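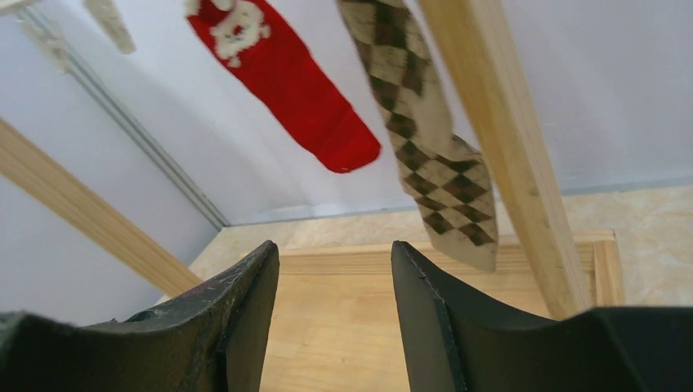 Bontu Beyene tells me to forget the harbour until I've been up the hill, and to go before breakfast, while the bakers' vans are still double-parked and the gulls have the steps to themselves. So I do, and Loltano is spread out underneath me, all slate roofs and chimney smoke, with the river bending through it like a dropped scarf.

What a place to put a town! The ridge keeps off the worst of the north wind, the estuary brings in the mild air, and the old quarter sits on a shelf of rock between the two, so steep that some houses have their front door on the third floor and their back door on the ground. Streets here give up halfway and turn into stairs. I got lost twice before nine and enjoyed it both times (the second time I came out in somebody's bean rows, and was pointed kindly back to the road).

Loltano has 11 parishes, and people will tell you which one they belong to before they tell you their surname. Seven are on the west bank, where the ropeworks used to be, and they still hold their own fair in June. The east bank is newer, flatter and greener, with wide avenues of limes running down to Halliday Park and the boating lake. Beyene grew up on the west side and moved across the bridge at 13. "My grandmother wore black for a week," she says.

The two halves meet at Prerkard Market, a long iron hall that smells of smoked fish, oranges and wet coats. Saturday is the day for it. Get there by eight and you'll find the farm stalls from the Trivodberg valley, with sheep's cheese wrapped in leaves and a dark, sticky plum bread I have been trying to copy ever since. Mine comes out like a doorstop.

Later, take the little ferry. It crosses every quarter of an hour, the crew wave to everyone, and from the middle of the water you can see right up the valley to the moors, purple in August and the colour of toast by October. I went over and back three times and then walked up to the bridge to watch the lamps come on.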